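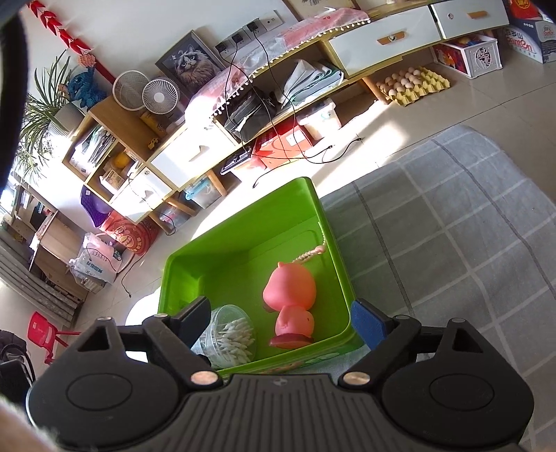
Green plastic box, open top.

July, started 9.40

Seed germination, second run of the Caltomau beans. Same lot as before, kept in the cool cupboard since the first run ended. Counted out 200 seeds and discarded any that were split or had holes. Topped the count back up from the same packet.

Soaked for 8 hours in tap water. Soledad Mendoza did the first run with a longer soak and got a lot of soft seed, so I have cut it down and will see if that helps. Drained on kitchen paper and laid out on damp towel, rolled loosely, 2 rolls to a tray. Trays are on the lower shelf by the north window. The top shelf gets sun after lunch and dries out.

Labels in pencil this time. The pen ran on the last lot and we lost track of two rolls.

The Dosteo sheet gives 60 per cent as the lowest rate worth sowing from. First run came in under that, but I don't trust it because the towels dried out over the break. If this one is also low we should write to Domínguez and ask what year the seed was saved.

Noel Castillo wants the leftover packet for the pot trial. Told him to wait for the count.

16.15. Towels still damp, no water added. One roll was too tight at the end, rerolled it.

To do: find the small sprayer, check the cupboard thermometer against the other one, order more towel.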